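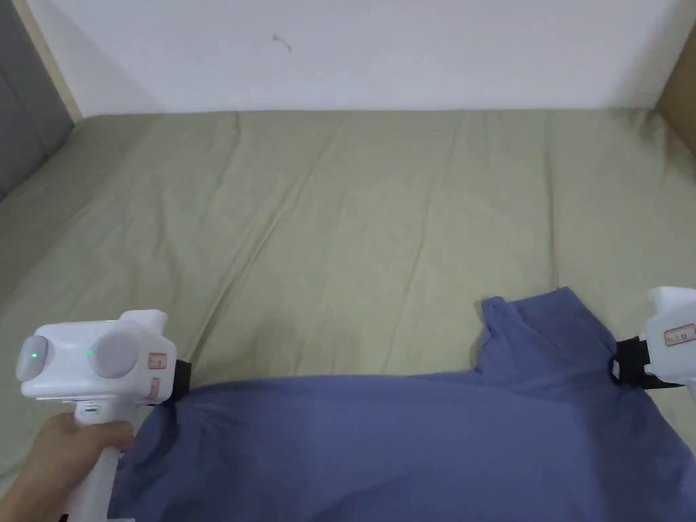 4.2 Timing and correction of first reports

The collection described in Section 3 holds 1,431 news items on 144 violent incidents, taken from 13 local news sites over 16 months. In this section we look at the first item each site published on an incident and at what later happened to the details in it. We treat a detail as corrected if a later version of the same item, or a follow-up on the same site, gave a different value for it. Details that were dropped without a replacement were coded separately.

Each first report was coded for time of the call to police, location, number of people hurt, age range of the people hurt, weapon, and whether an arrest had been made. Thaís Pacheco and Samer Darwish coded the items independently. Where they disagreed, Josué Bittencourt read the item and made the final decision. Most of the disagreements had to do with location, as some sites gave a street in the headline and a district in the body, and the first version of our coding guide did not say which should be used. We later settled on the most specific place named anywhere in the text, and the early items were coded again under that rule.

The time of the call was the most stable detail. It nearly always came from a police statement and was copied to the minute. The number of people hurt was less stable, mainly in incidents with several victims who went to different hospitals or who left before an ambulance came. Age range was often missing from the first report and added later, so few items had an age that could be corrected at all. Weapon was the detail most likely to change. First reports written from witness accounts often named a knife, and the follow-up would then speak of a sharp object or leave the weapon out.

Figure 3 in the appendix plots the share of corrected details against the time between the call to police and the first report. The two are related, although the relation is weaker than we expected. Sites that published quickly did correct more. Much of the difference, however, comes from two sites in the Rostari area that post short alerts and then build the full story on the same page. If those alerts are counted as drafts and the first full version is used instead, the curve is close to flat after the first hour.

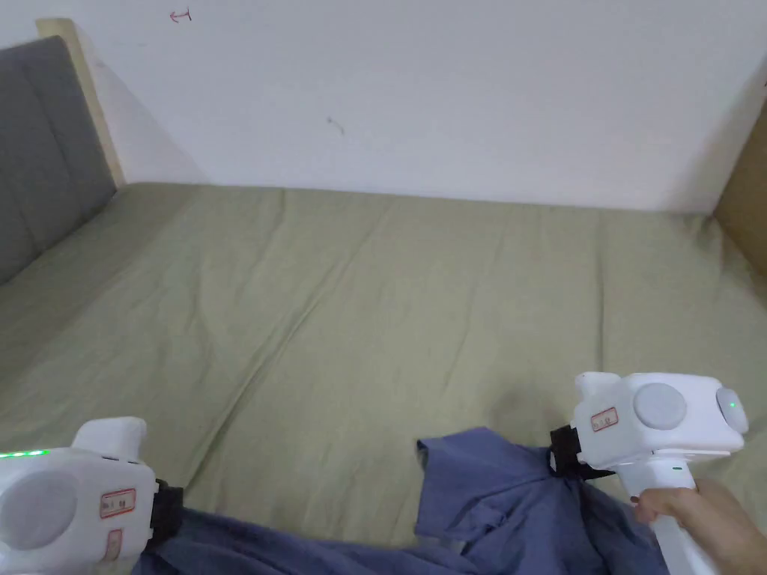
The way a correction was shown to readers varied a good deal. Some sites added a line at the foot of the page with the time of the change. Others replaced the text and moved the time stamp forward, which made an older story look new. A third group changed the text and left the original time in place. We could find these silent changes only by comparing saved copies, and any change made between two saves and then reversed would have been missed. The saved copies were made with Stuvero, the page archiving tool introduced in Section 3.1, at fixed intervals that were longer overnight than during the day. Reports first published late in the evening are therefore likely to have more hidden changes than our counts show.

We also checked whether social media video was used as a source. When a clip by a passerby was embedded, the first report tended to give a more exact location and a less reliable number of people hurt. An editor at one Rostari site, interviewed by Jihad Ghanem in July, said that the desk would use a clip to confirm the street but would wait for police before giving a number. The items from that site do not fully bear this out, and several give a number that matches the clip and was later changed.

Incidents that led to a charge received more follow-up items and so had more chances to be corrected. To limit this effect, Tamer Issa repeated the analysis using only changes made on the first day after publication. The order of the details from most to least stable stayed the same, with location and age range closer together than before. The results by site are taken up in Section 4.3.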